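skostum-tidy

Two arms, one pegboard, and a workshop that would like its tools put back. The arms do this more slowly than you would. They also do it without being asked twice, so they are ahead of most members.

Status

Works on Zalport's good days. Zalport is the planner. Atar is the bit that talks to the motors and mostly does what it is told.

Running it

Start Atar first, wait for both arms to home, then start Zalport. The other way round gives you error 40 and a small lurch - stand back.

Settings

grip_force: 7
max_speed: 800
timeout_ms: 2000

Leave grip_force alone. Montri Phetsri raised it in May and we now own one fewer tape measure.

Known problems
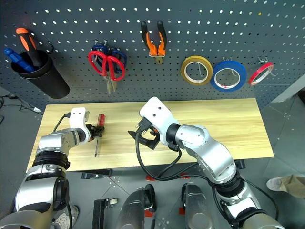 Screwdrivers roll. If one moves after Zalport has picked its grasp point, the gripper closes on air and reports success. Scissors are switched off in the config until somebody writes a better hook routine.

Last edited 14 December 2022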